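Print this page | E-mail this page

Gripper trials at Brostis - the packing bench

Quick one before the shift changes. Gudico have had us on the new bench since November, 166 orders a day by hand before that, 311 now. Same people, nobody let go. What's changed is the wrists, and the moaning - less of both. Kevin Ó Briain has moved over to teaching and checking and says he wont go back. 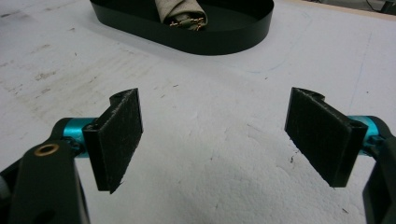 Rotas are the next job. Two on the bench, one floating, breaks staggered. Flanagan site gets theirs after us so send any gripes to Kevin before thier visit.

Contact | © Brostis 2021 | Back to top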